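Do wire baskets really keep a supply table tidy?
Posted by Shanti Prajapati

Everyone swears by mesh baskets for small stuff. I've bought 2 and the clutter just moved inside. Is a lid worth it, or one more thing to pile junk on?

Archana Tomar
Get a lid. Works fine for me.

Bernadette Besson
I doubt any lid fixes it. You'll stack things on top within a week. What helped us a little was one small tub kept outside, for whatever gets used daily. 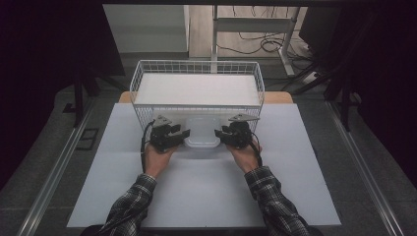 Essien Craft Club, Supplies Team

White mesh basket, flat board over the top, frosted tub at the front. The board is no miracle, and I'd skip paying extra for a fitted one.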